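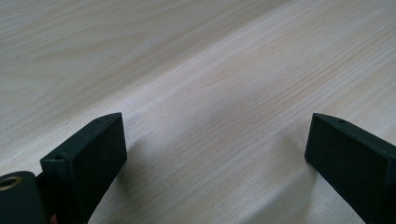 Module 3 - Entretien et finition des plateaux de table en bois clair
Support de cours, N. Kruger et F. Sopacua
Atelier Tavton, session de mars

3.1 Lecture du fil

Avant toute intervention, repérer l'orientation du fil sur la totalité du plateau. Sur les bois clairs, le contraste entre les veines et le fond est faible : l'examen se fait en lumière rasante, l'opérateur se déplaçant autour de la table. Noter les zones où le dessin s'élargit ou s'incurve, plus sensibles aux rayures transversales.

3.2 Degré de brillance

Un satiné faible renvoie une bande lumineuse diffuse, sans reflet net. Un reflet à bord franc signale une surépaisseur de vernis ou un lustrage local. La comparaison se fait toujours à source fixe, store baissé.

3.3 Égrenage et reprise

Plateau dégagé et dépoussiéré. Égrener dans le sens du fil, au grain 200, à la cale souple. Pas de mouvement circulaire. Aspirer, puis passer un chiffon microfibre légèrement humide. Laisser sécher.

Appliquer le vernis mat en 3 couches fines, avec égrenage léger entre les couches. Le grain 3000 est réservé à l'uniformisation finale, à sec et sans pression - au-delà de quelques passes, la surface se lustre et le défaut décrit en 3.2 apparaît.

3.4 Défauts courants

Grisaillement : humidité résiduelle sous le film, ou ancien produit d'entretien mal éliminé. À distinguer d'une simple différence d'éclairage.
Jaunissement : fréquent avec les huiles non pigmentées.
Traces de reprise : temps ouvert dépassé, remède par égrenage complet de la face.

À préparer pour la séance suivante : fiche de relevé Jaltden complétée pour un plateau au choix, avec croquis du fil et position de la source lumineuse.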